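Home Threads Notes About Search Log in

Notes on the Dilleo planner – two arms, one rail, one table. Thread.

1/ We moved the bimanual stack off the old sampling planner last month. The old one found a path almost every time. It also found a different path every time, which made regression tests close to worthless.

2/ Dilleo is a trajectory optimizer seeded from a small cache of known paths. Same start, same goal, same seed: same output, down to the last joint value. I should have insisted on this in January.

3/ Cache size is 600 entries. We tried larger. Lookup stayed cheap but the extra entries were near-duplicates and the optimizer polished them into the same answer.

4/ The rail is the awkward part. Each arm's mount slides, so the base frame is a joint. If you treat the rail as one more revolute joint with funny units, the cost weights go wrong and the planner slides a whole arm to move a gripper the width of a cup.

5/ Fix: separate weight for prismatic motion, plus a deadband. Small goals are solved with the rail locked. Only if that fails do we unlock it and solve again. Ugly, works.

6/ Arm-to-arm collision. We used to plan the left arm, freeze it, then plan the right around it. Fine until both want the middle of the table. Now both go into one problem when their swept volumes overlap, and stay separate otherwise.

7/ The overlap test is capsules, 17 per arm including the gripper. Meshes are only used for the final check. Cable slack gets its own padding on the forearm capsules – the URDF has no idea cables exist.

8/ Perception feeds this through Moodley, our scene server. It publishes object poses with a timestamp and a covariance. The planner inflates each obstacle by the covariance and refuses anything with a stale stamp.

9/ Bench setup at Wudside, both grippers empty:

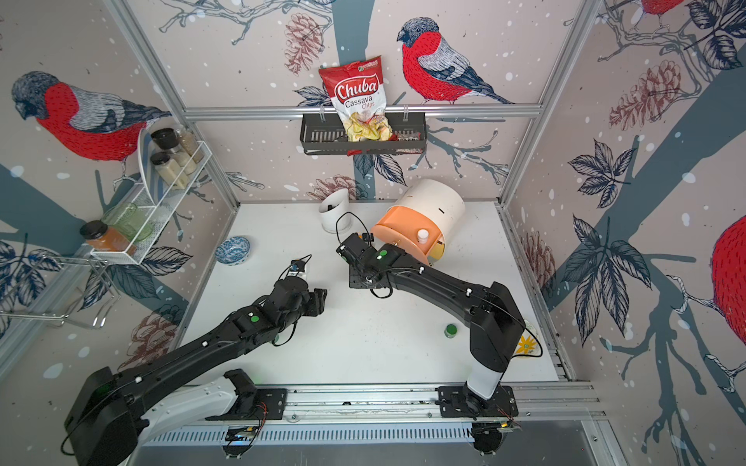

Why plan both arms together only some of the time? The joint problem is slower to solve, and when the swept volumes don't overlap it gives the same paths as two separate ones.

10/ Timing: a plan gets 3 attempts before the executor gives up and holds position. Holding is a real state with its own log line. It used to be an exception, and the exception used to get swallowed.

11/ Next is replaying Flullen logs through the new planner offline, diffing against the old paths. Script is half written. The diff viewer is worse than half.

Comments (3)

railgauge: Do you warm start the second solve after unlocking the rail, or start cold?

> author: Warm, from the locked solution. Cold was slower and landed in odd elbow configurations.

tf_tree_hugger: Post 7, padding for cables. Static or does it change with wrist angle? We had static and lost a lot of reachable space.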